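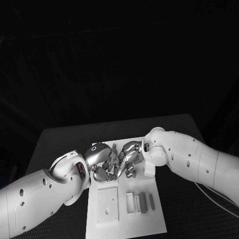 Kamran Tarar asked whether the hardness figure on the annual report is the same thing as the number you set on a softener, and the answer is that it depends on the units. The report gives hardness in milligrams per liter as calcium carbonate. Most home softeners want grains per gallon. Divide the first by 17.1 to get the second.

The remaining questions are the ones the Clarstead Water District office gets most often by phone and at the counter. Page last revised Oct 4, 2019.

How hard is the water in my part of the district?

There are two supplies. Addresses north of the rail line are served from the Wonham wells, where hardness averaged 205 mg/L in the last reporting year. That is 12 grains per gallon. Addresses south of the line get treated surface water from the Bukhari reservoir, which is softer and varies more with the season. If you are close to the line you may get a blend, and the blend changes with demand. Call the office with your street address and we will tell you which zone you are in.

Does hard water break any health rule?

No. Hardness is calcium and magnesium. There is no federal limit on it. It leaves scale in kettles and water heaters, it makes soap lather poorly, and it spots glassware.

What setting should I use on my softener?

For the Wonham zone, start at 12 grains. If your unit has a separate iron setting, leave it at zero. If it doesn't, no correction is needed, as iron in the finished water is below the level our lab can report. For the Bukhari zone, buy a test strip or ask us for the most recent zone reading before you set anything. A setting that is too high wastes salt and water. A setting that is too low lets hardness through before the unit regenerates.

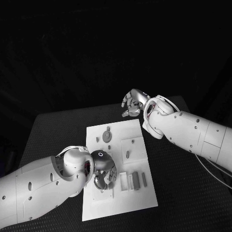
Softeners that regenerate on a timer should be set for the early morning hours, when household use is lowest. Units with a meter regenerate by volume and need only the hardness number and the correct time of day. After a power outage, check the clock. Many older units lose it.

Will a softener add sodium to my drinking water?

Yes, in proportion to the hardness removed. Anyone on a sodium-restricted diet should ask a doctor and may want an unsoftened line to the kitchen tap. Potassium chloride can be used in place of salt in most units. It costs more, and the manual may call for a higher setting.

Why is my cold water cloudy for a minute and then clear?

Fill a clear glass and set it down. If it clears from the bottom up, the cloudiness is dissolved air coming out of the water. It is most common from December on, when the mains are cold and the water warms up in house piping. If it clears from the top down, or leaves grit in the glass, that is sediment and we want to hear from you.

Why is the water brown?

Usually a main has been flushed nearby, a hydrant has been opened, or a valve has been turned. Each of these stirs up iron and manganese deposits. Run one cold tap, preferably the bathtub, until it runs clear. Do not run hot water until it does, or the sediment will end up in the heater tank. Do not wash whites. If the color has not cleared after 3 hours, call the office.

If only the hot water is discolored, the source is the water heater and not the main. Draining a few gallons from the valve at the bottom of the tank will often fix it. Follow the manufacturer's steps, and shut off the power or gas to the heater first.

How is my meter read?

Meters are read by radio from the street. The district has replaced over 166 miles' worth of reading routes that used to be walked, and the last manual routes are on the east side. Your bill shows an A for an actual reading and an E for an estimate. Two estimates in a row mean that the transmitter on your meter is not reporting, and a work order is opened without your having to call.
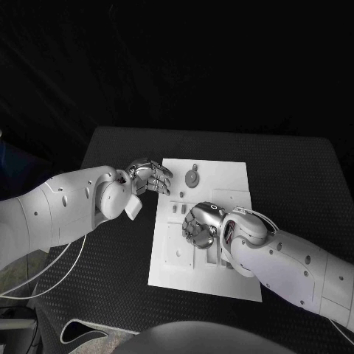
Meters are Astov displacement type in all homes with a standard service line. The display shows total gallons in black digits with the last two fixed at zero. To check for a leak, turn off every fixture and watch the small triangular dial. If it moves, water is going through the meter. Start with the toilets -- put food coloring in the tank, wait, and look in the bowl.

Where does the district's responsibility end?

At the outlet side of the meter. The service line from the meter to the house, the shutoff inside the house, and any pressure reducing valve belong to the property owner.

My pressure is low. What should I check first?

Check whether it is low at every fixture or just one. One fixture is nearly always a clogged aerator. If it is the whole house, see that the main shutoff is fully open, then look at the pressure reducing valve if you have one. These wear out and tend to fail slowly. We will take a pressure reading at your outside spigot at no charge.

How do I get a copy of the full lab results?

Write or call and ask for Catherine Baird in the records office. Paper copies are mailed free to customers. Requests for results more than 19 years old take longer -- those are stored off site and have to be pulled by hand.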